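Features > Interiors > Materials

The slow return of the oiled and lacquered table

7 December 2020
By Lerato Joubert

Print this page | E-mail this article

For most of the past two decades the finishing of wooden furniture in Plillville has been a matter of spray booths and drying racks. A table top goes in bare, receives two coats of clear lacquer and leaves the same afternoon. The method is quick and the result is even. It is also difficult to repair, and this has brought a number of local workshops back to older finishes.

The difference lies in where the finish sits. Oil soaks into the upper layer of the wood and hardens there. Lacquer forms a film on top. A film resists water and alcohol well while it is whole, but once it is scratched through, moisture spreads beneath it and the damage shows as a pale patch. An oiled surface marks more readily, though the mark can be sanded and re-oiled without touching the rest of the table.

The Hailu workshop, on the Bustel road, has offered both since it opened. Its order book for November lists 174 pieces, mostly dining tables and desk tops, and oil now accounts for the larger share. Chaltu Hailu puts the change down to customers who have already paid once to have a lacquered top stripped. Stripping is slow work. The film must be softened, scraped and sanded off across the full surface, and on veneered pieces there may not be enough wood left to sand at all.

Gloss is a separate question, and often confused with the type of finish. It depends on how flat the surface is and how far it has been rubbed down. A fully rubbed surface reflects a lamp as a distinct bright spot, while a matt one scatters the same light into a wide haze. Either can be had with lacquer, and a fair shine can be had with oil if enough thin coats are applied.
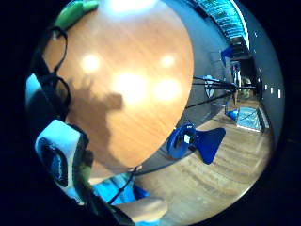
Chaltu Hailu advises against choosing a shine from a small sample, and said that a hand-sized block tells a buyer very little about how a whole top will behave under the lights of a dining room. The workshop now lends out larger boards, finished on one side in gloss and on the other in matt, to be kept for a week.

Pritent, which supplies hardening oils to several workshops in the district, recommends some 60 hours between coats in winter. In practice the interval varies with the temperature of the room and the species of wood. Oak takes the first coat quickly and the later ones slowly. Beech absorbs unevenly and may need a thinned first coat.

Maintenance is modest in either case. Lacquer should be wiped with a damp cloth and dried at once. Oil should be renewed when water no longer beads on the surface. Rags used for oiling must be laid flat outdoors to dry, as they can heat up and catch fire if left in a heap.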